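Keeping a Household File on a Border Dispute

If your home sits near a line that two governments argue over, keep the papers in one place. Lucie Dufour of Loltdale has kept hers in a kitchen drawer since the 1953 survey map came down to her.

Use a flat box with a tight lid. Put passports and residence permits on top, deeds under them, and old maps at the bottom. Copy each deed and store the copies at another address.

Newsprint yellows fast. Photocopy reports on treaty talks onto plain paper and write the source on the back.
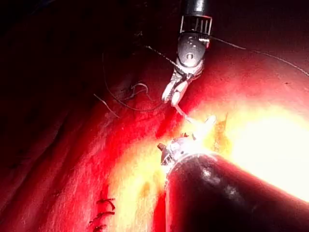

Two surgical instruments and a length of suture thread.

Loose map sheets can be sewn along the fold with linen thread. Keep the stitches 10 mm apart and don't pull hard, or the paper tears.

When a crossing point closes, note the date and who announced it. Check permit expiry dates every December. Renewal at the Zutedholm office takes 60 days, and they want the old permit handed in with the form.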